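Why Do Scratches Show Up on Some Things and Hide on Others?

I have a lunchbox that I've owned for years, and the bottom of it looks like a map. There are long lines, short lines, and one big smudgy patch. I never scratched it on purpose! So where did all those marks come from?

Let's start with what a scratch is. When two things rub together, the harder one can push a tiny bit of the softer one out of the way. It leaves a groove behind, like a finger dragged through wet sand. Light bounces off a smooth surface neatly, but when it hits a groove it goes off in other directions. So your eye sees a line that's darker or brighter than everything next to it.

One scratch is easy to miss. But suppose you drop your blocks into their bin once a day. After 100 days that's 100 chances for a corner to catch, and after 200 days you've doubled it. The little lines start crossing each other, and after a while you can't pick out any single one. They've blended into a patch that looks dull and cloudy (grown-ups call this wear).

Wear likes certain places best. Think about a playground slide. The part you sit on gets rubbed by every single kid, and the outside edges hardly get touched. Bins are like that too. Anything with a sloping side gives things a place to slide down, and the floor is where they land with a bump.

You can test this at home. Take an old plastic tub (ask first, please!) and drop 8 wooden blocks into it. Tip them out and do it again, 70 times if your arms can stand it. Mine gave up at almost half that. Now hold a flashlight low, right next to the tub, and look for lines.

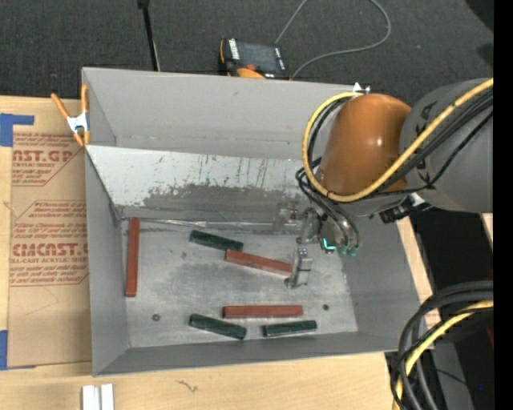 Words and experiments by the Honex Kids page, September 2025

Three red-brown blocks and three dark green ones are lying in this gray bin, all pointing whichever way they like. Now look at the pale sloping panel behind them. See the dark scratches running up and down, and the big darker patch on its lower part? The floor is scuffed as well, with light rubs and dark smudges all mixed together. The far wall is much smoother. If you were a detective, which part would you guess has been bumped the most?

Next time you empty your toy box, have a peek at the bottom before you fill it up again, and run your fingertip gently across the marks. Some of them you can feel, and some you can only see.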